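Lab notebook, August
Moso task switching, pilot version 3

9:40 am
Data from the Bivero clinic came over last night and I stayed up far too late with it. 31 kids with usable files now! That's the full pilot group. I was expecting to lose a handful to the long block, but they nearly all got to the end, and the ones who stopped early still gave us enough trials to score the first part.

Reminder of what changed between version 2 and this one, so whoever picks up the folder doesn't have to dig:
- The cue (sun or moon) stays on the screen until the child answers. Before, it vanished and we were testing memory for the cue as much as switching.
- Gap between answer and next cue is now a fixed 1000 ms. It used to vary, and the parents' comments were full of "he hated not knowing when the next one would come." Fair enough.
- No buzzer for errors. The screen just moves on.
- Practice can be repeated as often as the child wants.

I can't get over how much the fixed gap seems to matter. In version 2 the autistic group looked slow on everything, switch trials and repeat trials alike, and we wrote a gloomy little paragraph about general slowing. With the steady gap the repeat trials are much quicker and the two groups sit nearly on top of each other. The switch cost is still there, a bit larger in the autistic group, but it's a clean difference I can look at now, without all the other stuff piled on it. Different children, so careful. Still, look at those plots! I printed the repeat trial one and put it over my desk.

10:30 am
Scoring. Kernley exports the times with the first trial of each block left in, which has no trial before it and so is neither a switch nor a repeat. It labels them "repeat." Took me half an hour to see why my counts didn't match the paper logs. Fixed in the script (there's a comment at the top, please leave it there). Also dropped:
- anything faster than 200 ms, as before
- trials right after an error
- one block where the log says the fire alarm went off

File numbering: child 7 is in there twice, once under the old number. Keep the later one, the earlier one is practice only.

11:15 am
Long call with Gunnlaugur Bech at Bivero, who ran most of the sessions. So glad I called and didn't just read his log. Notes while fresh:

He says the kids talk to themselves. A lot of them whisper the rule ("sun is color, moon is shape") before they answer, and some do it on every single trial, including the repeats where they don't need it. He started putting a small w in the margin of the log when he heard it, from the middle of the pilot on. I had taken the w for "wait"! I've been reading those logs for weeks.

So now I want to know everything about the whisperers. Do they pay a smaller switch cost? Are they just slower all over because talking takes time? There's older work on kids using self-talk to steer themselves through planning tasks, and some of it says autistic children use it less, or use it differently. If a good number of ours are doing it without being asked, that's worth a proper look. The w marks aren't good enough for that (one listener, started late, he says himself that he missed the quiet ones), but they're good enough to plan from.

He also said the break in the middle should be the child's choice. At the moment the program forces it after block 3, and for some of them getting going again was the hardest part of the visit. One girl asked if she could "save the break for later," and I think she should be able to. Making it a button.

And the moon. Several kids read it as a banana. Drawing a new moon.

1:50 pm
Back from lunch. Went through the parent forms next to the task scores, using the Oddsson checklist since that's what Bivero already had on file. Nothing lines up very well. Kids whose parents report a terrible time with changes of plan at home are spread all over the switch cost plot, some of them right at the quick end. 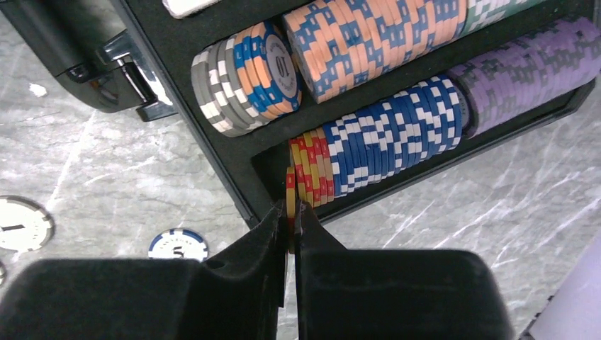
I used to find that discouraging and I really don't anymore. Changing plans at home means the swimming pool is closed and you were told in the car. Switching in our task means a sun turned into a moon, with all the time you want to answer and no one disappointed in you. Why would those be the same thing? The gap between them is what I'd like to study. If a child can switch well when the timing is steady and the cue stays put, then it makes sense to ask which bit of that you could carry over to a Saturday morning, or a classroom.

An idea from this, very rough: same task, three versions of the warning. No warning, a warning that always comes on time, and a warning that sometimes comes late. Everything else left alone. I'd bet on the late warnings being worse than none at all, for everyone, and I'd love to be wrong in an interesting way.

3:20 pm
Tried the warning idea on myself with paper cards and a kitchen timer. The late warning is awful. I made more errors in five minutes than in a whole run of the normal task, and I knew what was coming because I'd shuffled the deck.

To do:
- new moon
- break button, and log when it gets pressed
- ask Gunnlaugur if a small microphone would bother anyone, and check what the consent form says about sound
- rerun the switch cost with and without the w children, for our eyes only
- write to Kernley about the first trial label
- version 2 paragraph on "general slowing": take it out of the draft today, before it gets copied anywhere else
- Gunnlaugur wants the repeat trial plot for the wall at Bivero, send him the big one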